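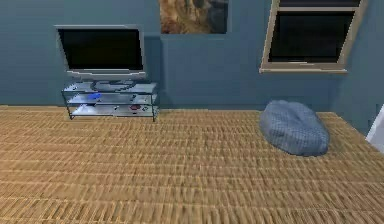
TV on a glass stand, woven matting on the floor

Category: Home & Interior > Floors and Rugs

Sisal wall to wall in a living room, yes or no?

toivo_h
We are redoing the living room in September and my wife wants woven natural matting wall to wall, tan, with blue-gray walls. The room is on the ground floor over a concrete slab. We have two kids and one dog, an older one that sheds but doesn't chew. The store quoted us 600 for the material and 200 for fitting, underlay included. The product is called Arka and it is 100 percent sisal with a latex back. Has anyone lived with this stuff for more than a year? I can find plenty of reviews written the week it went down and not much else.

Raimo Salminen
Had it for 5 years in a hallway and a den. The den still looks good. The hallway got a dark track down the middle by the second winter and no amount of vacuuming helped. You can't wet clean it. Water leaves a ring, and the ring is there for good. If your dog comes in with wet feet through that room I would pick something else.

pesonen_o
Disagree with Raimo on the water. I've had spills on mine and if you blot right away with a dry towel and then put a hair dryer on it, most of the time there is no mark. Red wine is another matter. I would be more worried about the slab. Did anyone do a moisture test? Sisal moves with humidity, and over damp concrete it will ripple and then smell.

toivo_h
No moisture test yet. The house is from the seventies and there was vinyl down before, glued. Nothing looked damp when we pulled up a corner.

pesonen_o
Vinyl can hide it. Tape a square of plastic sheet to the bare concrete, all four edges, leave it a few days and look underneath. It is not a real measurement, but if there are drops under there you have your answer. A proper test with drilled holes is better. Drillier rents the meters, or at least the branch near me does.

Lenka H.
We went with sisal and took it out again. The kids hated it. It is rough on bare knees and ours were at the age where they play on the floor all evening. It looked very nice though. Now we have a flat-woven wool in almost the same color and I don't miss the other one. It cost more.

Raimo Salminen
Wool gets moths.

Lenka H.
Ours hasn't. I vacuum under the sofa.

oona_t
I fit floors for a living, so a few practical things. Let the roll lie open in the room for at least 24 hours before cutting, 48 is better. Full glue-down on a slab, not tackless strip, sisal doesn't stretch like carpet and you will get bubbles. Ask what underlay they mean, because a soft one under sisal is wrong and makes it wear faster. And heavy furniture on thin legs will leave dents that do not come back. Decide where things go first.

toivo_h
Thanks, I didn't know that about the underlay. I'll ask. The TV stand would stay where it is for years so the dents don't bother me much. Has anyone used seagrass instead? Savolainen has it cheaper.

Raimo Salminen
Seagrass is smoother and takes a spill better, but you can't get it dyed, so you take the color you get. It starts greenish and goes tan. It is also slippery on stairs if you were thinking of continuing it up.

pesonen_o
Seagrass wants some humidity or it cracks. With radiators on all winter I would not. Sisal or a sisal-look polypropylene. I know people look down on the plastic one, but from standing height you can't tell and you can scrub it.

oona_t
You can tell. It shines in side light. For a house with a dog I would still consider it.

Lenka H.
Get samples of all of them and leave them by the back door for two weeks. Neltton sends 4 free. Walk on them without socks and let the kids try too.

toivo_h
Ordered samples tonight, two sisal, one seagrass, one polypropylene. Plastic is taped down on the slab in two corners. I'll post what I find under it before we sign anything.

Back to top | Contact the moderators | Posts are the property of their authors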